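Progress report to Fatima Pretorius, Skindville
From Chia-hao Tam, Clalero laundry arm trial
August 21, 2023

Hi Fatima,

You asked for something you could read on the train, so I've left the spreadsheets with Bheki and I'm just going to talk you through where we are with the Plikitz kit. Short version: it's better than I expected at the boring parts, worse than the brochure at one part I care a lot about, and I'd like to keep it through the end of the review. Long version follows (sorry, you know me).

When we last wrote to you in June we had the kit in boxes and a very optimistic plan. The plan was to have it loading and unloading dryers by the end of the first week. Ha! The first week went to the mounting plate, which arrived drilled for a different base, and then to waiting for the right one. Plikitz did replace it without any fuss, and I want that on the record because I've been pretty grumpy about their paperwork. Their support person, Kátia Trindade, answers email faster than people in my own building.

Setup after that was quick. The arm, the two-finger gripper and the wrist camera all come pre-matched, so you plug in, run the calibration card past the camera, and you're moving the same afternoon. Unathi Mnguni did the second setup without me in the room, working only from the printed guide, and got through it with two phone calls. One was a real question about the emergency stop wiring and one was to tell me that page 32 is upside down in our copy. It is. I've told Kátia.

So, what can it do? Reaching into a drum, closing on fabric, pulling back out: that's good. I'd even say very good with towels. We ran a batch of 100 unload attempts with mixed towels and it needed help on more than I'd like, but nearly all the trouble came from small stuff hiding at the back of the drum (washcloths, socks, one pillowcase that plastered itself to the wall like wallpaper). Big items come out fine. The fingers are slim enough to get in under a pile and they haven't snagged or torn anything so far. I had Unathi run her hand over every edge before we let it near a customer's sheets, and she was happy with it.

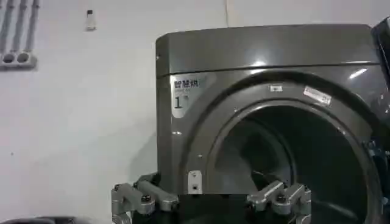 Finding the right machine is the part of the product I'd been most doubtful about, and it has turned into my favorite. Plikitz sells it as "teach once": you drive the arm to a working position in front of a dryer, save the view, and the software is supposed to recognize that view again later even if the cart has been parked a little crooked. I figured dark dryers would be a nightmare, with a glossy charcoal front throwing white streaks of light back at the camera and a drum that's basically a black hole from the wrist's point of view. What helps is having something with crisp edges to lock onto. Dryer 1 has that silver label at the upper left of the front, with 智慧烘 and a great big black 1 on it, and once we told the software to treat the label as its anchor the saved position stopped drifting. I'd happily put a label like that on every machine we own. It's cheap, and our staff would like the numbers too.

Now for the part I'm less happy about. The door. The kit doesn't open dryer doors in any way I'd call reliable. The brochure says "door handling included," and there is a door routine in the menu, but it wants a handle of a certain depth and it gets confused by a door that has swung back partway. For now a person opens the door and the arm takes over. That's okay for a trial. It would not be okay for an overnight shift, and overnight was the whole reason Baloch put money in, so I've asked Plikitz for a straight answer on when the next version of that routine is coming. Kátia has promised me a date. I don't have it yet.

The other gripe is the software license. We get two seats, and that sounds like plenty until Bheki is logging runs, Unathi is teaching positions and I want to peek at the camera view from my desk. We've been trading seats by yelling down the hallway. A third seat is extra, and I haven't bought it, but I might come begging.

On money, we're inside what you gave us. The replacement plate cost us nothing but time, and the spare finger pads I budgeted for are still in their bag. If it's all right with you, I'd move the pad money over to labels and a better light for the dryer wall. Bheki has the line items and will send them separately.

Next up for us: sheets and duvet covers, which I'm a little scared of, then a proper go at the small-items problem. Unathi has an idea about tumbling the drum for a few seconds before the second reach, to shake the socks loose, and I've told her to go for it. I'd also love for you to come see it run. Give me a day's warning so I can get somebody to sweep up the lint!

Talk soon,
Chia-hao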